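## 3.2 Participants and dosing schedule

Patients were recruited from the outpatient pain service at the Daly clinic beginning in November. Eligibility required neuropathic pain of at least six months' duration and a stable dose of any current pain medicine for four weeks before entry. Patients with liver disease, a history of psychosis, or regular cannabis use in the previous year were excluded. Of those screened, 25 entered the study and were assigned to an oral capsule (Aletti) or a mouth spray (Fluria). Both contained the same cannabis extract, dissolved in sesame oil for the capsule and in an alcohol base for the spray.

Dosing started at one unit in the evening and was raised every third day until the patient reported adequate relief or an unwanted effect. Patients recorded the time of each dose, the time at which relief was first noticed, and a pain score from zero to ten before bed. Diaries were collected at each visit and entered twice by separate staff - differences were settled against the paper copy. The final data set held some 700 diary entries.

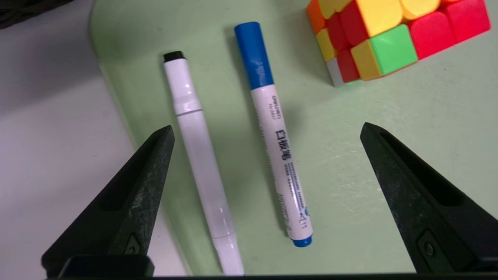

Figure 2. Tabletop with markers and cube.

Missing entries were handled in two ways. Where a single evening score was absent, the mean of the scores on either side was used. Where two or more scores in a row were absent, the whole week was dropped from the analysis of pain but kept in the analysis of unwanted effects, which were also asked about directly at each visit. This rule was set before the code was broken.

## 3.3 Time to relief

The spray was reported to act sooner than the capsule in most patients who completed the schedule. The capsule group showed a wider spread, and the same patient often gave quite different times on different evenings. Food is the likely source of much of this spread. Patients were asked to take the capsule with a light meal, but the diary had no space to record what was eaten, and the effect could not be tested.

Relief from the capsule lasted longer once it began. Several patients in the spray group took a further dose during the night, while this was rare with the capsule. Mean evening pain scores fell in both groups, and the difference between them was small compared with the variation within each.

Dry mouth and drowsiness were the most common complaints. Soreness under the tongue was reported by 11 patients, all in the spray group, and led two of them to stop treatment. The Rister sleep scale was completed at entry and at the last visit only, and those results are given in Section 4.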